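The bed is the correct surface for folding laundry

Most household guides recommend a table or a dedicated board for folding. The argument made here is that a made bed, with the fitted sheet pulled reasonably tight and the duvet removed, gives better results for mixed domestic loads, and that the usual objections to it do not survive much examination.

Area comes first. An ordinary kitchen table will not take a bath towel opened to its full length without part of it hanging over one side. The overhang pulls on the rest of the cloth, so the first fold is made under uneven tension and the corners fail to meet. On a mattress the whole item is supported. It can be spread flat, halved and halved again without being lifted, and the edges stay where they are put.

Friction is the second factor. A varnished or plastic-coated table top allows fabric to slide, which is convenient when moving a pile but unhelpful when setting a crease. A cotton sheet grips the underside of a towel slightly. The lower layer stays still while the upper one is drawn across it. 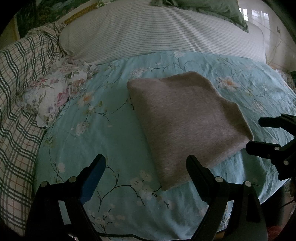
The objection normally raised is softness. A mattress gives under the hand, and a crease cannot be pressed as sharply as on a hard surface. This is true and matters for shirts, table linen and anything that will be ironed. It does not matter for towelling, fleece or knitwear, where a sharp crease is neither achievable nor wanted. In my own household these account for the larger part of every load.

I kept a record of 200 items folded in this way, using a sheet I had already owned for some years. Of these, 10 had to be refolded on a table, and all of them were shirts or pillowcases. The folding board sold by Husar was tried over the same period. It is well made, but it is sized for adult T-shirts and has no useful setting for a towel. The Prandel board is larger and takes 30 seconds to unfold and lock, a delay that is repeated every time it is put away.

A second objection concerns hygiene. Clean laundry should not be placed on used bedding, and I accept the point fully. The remedy is one of sequence: change the bed first, then fold on the fresh sheet. Where the washing day and the bed-changing day differ, a spare flat sheet laid over the top is sufficient.

Colour deserves a brief mention. Pale bedding makes the outline of a darker item easy to read, and a crooked edge is noticed before the next fold is made. A busy print is less of a handicap than might be expected, provided that its ground colour differs from the laundry.

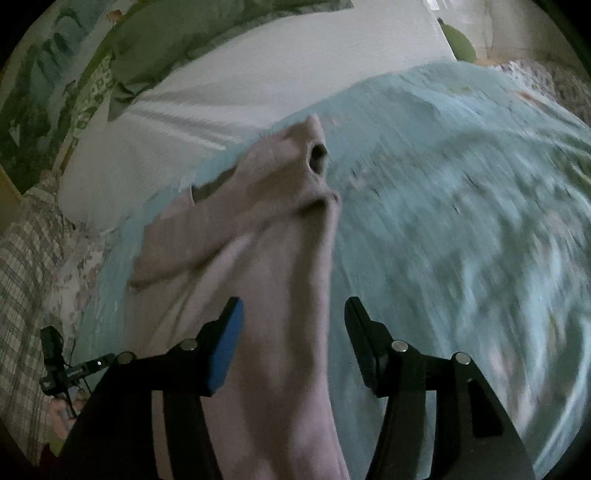

Notes on knitwear

Sweatshirts and jumpers should be laid lengthwise, with the sleeves straightened before the body is touched. Fold each side inwards, then bring the hem up towards the neck. Leave thick cuffs outside the final fold if they make the stack lean. Stacks of more than 5 garments should be carried to the cupboard in two trips.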